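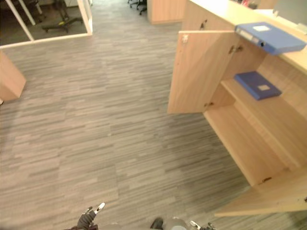 Blue lever-arch file boxes stored flat in and on an office cabinet

A lever-arch file is a stationery item that holds loose punched paper on two metal arches, opened and closed by a lever. In Australia most are made for A4 sheets and labelled on the spine, often in colours set by department. A typical file takes 350 sheets – fewer if plastic pockets are used.

The Votcombe council archive held 2755 of them when Catríona Hayes catalogued it in August. Older files are usually moved to acid-free boxes, as the metal can rust and mark the paper.

See also: Ring binder, Box file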